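Field season at Zendska closes with a full map of the lower terraces

The excavation team of the Cavside Archaeology Group came home in November after 27 days at Zendska, the old salt-making settlement above the Hindik river. It was our second season there and the first one in which we could work on the lower terraces, where the landowner had removed the old orchard fence.

Godfrey Kashindye, who directed the work, set the plan to open 14 small trenches instead of one large area. The soil on the slope is thin, and in many places the floor of the boiling houses lies less than a hand below the grass. Six of the trenches gave parts of hearths with the clay still red from the fire. In the others we found mostly broken brine pots, and one stretch of a stone drain which nobody expected so far from the river.

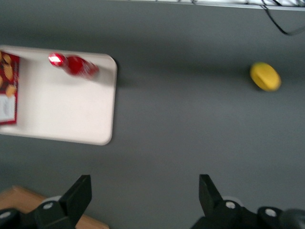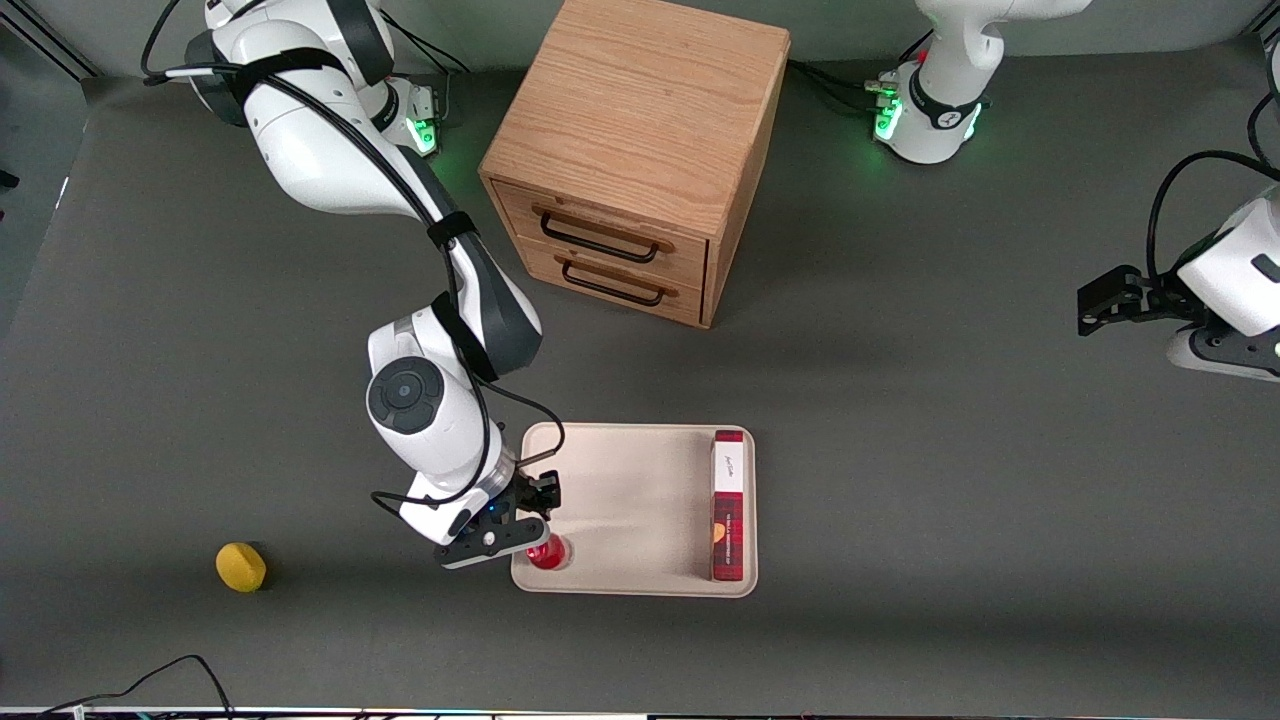
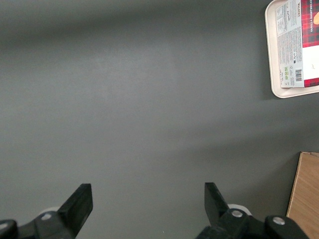
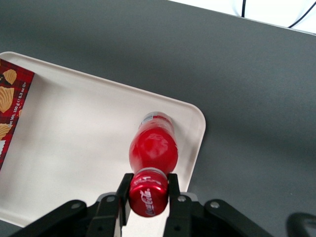
Tabletop work, seen from four views.

The pottery is now being washed and sorted in the Rugemalira building, second floor. Until now 111 rim pieces have received their numbers. Most belong to the same wide, rough pot that we know from the first season, but a small group is thinner and has a line of finger marks under the lip. Godfrey thinks they are older. Other members of the team would like to wait for the charcoal dates before they agree, and the samples were sent to the laboratory last week.

Members who want to help with the sorting are welcome every afternoon from 2 p.m. Please bring a soft toothbrush and clothes that may get dirty. The drawings of the drain hang in the corridor next to the stairs, and corrections may be written on them in pencil.

Cavside Archaeology Group | Newsletter desk, Rugemalira building | © Cavside Archaeology Group | Back to top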